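Hand-held gripper kits for folding and bedroom jobs - worth it?
Home Automation board > Kits and services

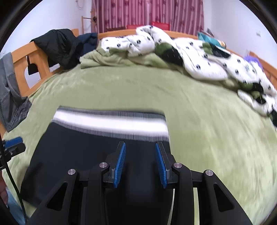 Post 1: the Roltia pair, first impressions
mowat_dave
June 16, 2022

Right, so I've had the Roltia two-hander kit for a fortnight and promised a few of you a write-up. Quick one, kettle's on.

Two grippers, blue ribbed finger pads, black linkage arms, cable off the side. You do the chore holding them, the kit records it, you send it off and Roltia trains up a folding routine for whatever arm you've got. That's the pitch anyway. I've been doing darks on the spare bed, green plush sheet underneath.

Good:
Pads grab cotton really well. Hems no worries.
Pivots feel tight, no slop so far.
Light enough for a decent session.

Not so good:
Cable. Drags over the bedding, gets under the clothes, I've folded it into a shirt twice.
Wide lens. Everything round the edges bends and you get the whole room in.
Manual is rubbish. Page 10 is just page 2 again.

Ask away.

Post 2
fustberg_fiona
How are you going on thin stuff? Had a loan of one at work and couldn't pick up a single layer off anything fluffy. Kept pinching the sheet as well. Ended up doing it all on the kitchen bench.

Post 3
mowat_dave
Yeah plush is a pain for that. You have to come in low and close slow. I get the sheet maybe one go in four. Left it in the recordings, figured the robot should see what a real bed's like.

Post 4
GrumpyTradie
So you pay them, then you do the folding, then you send them the folding. Sounds like a great business. For them.

Post 5
mowat_dave
You get a routine back for your own arm mate. Thats the point.

Post 6
GrumpyTradie
Have you got it back yet?

Post 7
mowat_dave
No. Need 100 clips before they'll start and I've sent 16.

Post 8
GrumpyTradie
lol

Post 9
Leszek Baran
I fit these for a living (not Roltia, I have no stake) so a few comments.

Gripper is sound. Pin joints are a sensible layout, easy to strip and clean, and lint will get in there so do clean it. Pads are a consumable. Ribs go smooth, then jersey slides straight out. Ask what spares cost before you buy, they don't put it on the order page.

Where I disagree with Dave is the plush sheet. For the first batch I'd want a flat, plain cover, pulled tight. Leave the doona off the bed altogether. Get a routine that works, then make it messy. Start with the mess and you get a routine that's average at everything.

Post 10
fustberg_fiona
Hard disagree. We did it the tidy way at Drarivville, flat table, same colour every time. Worked a treat on the table. Took it to an actual bedroom and it couldn't find the edge of a black T-shirt. Had to start over in October. Do it in the room you'll use it in, with your jeans over the rail and all.

Post 11
Leszek Baran
That is a lighting and colour problem, not a surface problem. Dark on dark is hard whatever it's lying on. A garment with a pale band near the hem is much kinder, it gives the thing an edge to look for.

Post 12
fustberg_fiona
It was both. I was there.

Post 13
mowat_dave
For what it's worth the one in the pic is black with a white band and grey ribbed bits either side, and that's the easiest of the lot to line up by eye. Plain black ones I'm squinting. No idea if the software cares.

Post 14
nightshift_nell
Anyone tried it with two people, one on each side of the bed? My wrists aren't great and holding both for a whole basket would do me in. Also does it do fitted sheets, that's all I want in life!!

Post 15
mowat_dave
Not tried it with two people. I rest my elbows on the mattress between goes, helps a bit. Fitted sheets arent on their list, I asked. Towels, tops, trousers, pillowcases. Jeans are heavy going, the denim's thick and the jaws only open so far.

Post 16
Leszek Baran
Nell, ask them for the wrist strap version. They had one on the stand when I saw it. May be extra.

On two operators, I'd avoid it. The timing between the hands is part of what gets recorded and two people never quite match. Fine for a play.

Post 17
nightshift_nell
Ta, will email them.

Post 18
GrumpyTradie
Still say hire it. There's a mob in Fustberg does them by the week. If the routine comes back useless you're only down the hire.

Post 19
fustberg_fiona
Agree with Grumpy for once. Check the cable on the hire ones though, ours had a dodgy plug and dropped out mid fold. Lost some 10 clips before we noticed.

Post 20
mowat_dave
Good tip, I'll go back through mine tonight and check. Have clipped the cable to my sleeve with a peg as of this arvo, much better. Doing a second batch on a flat sheet to keep Leszek happy and will send both lots in. Will post when the routine lands.

Post 21
GrumpyTradie
Following for that.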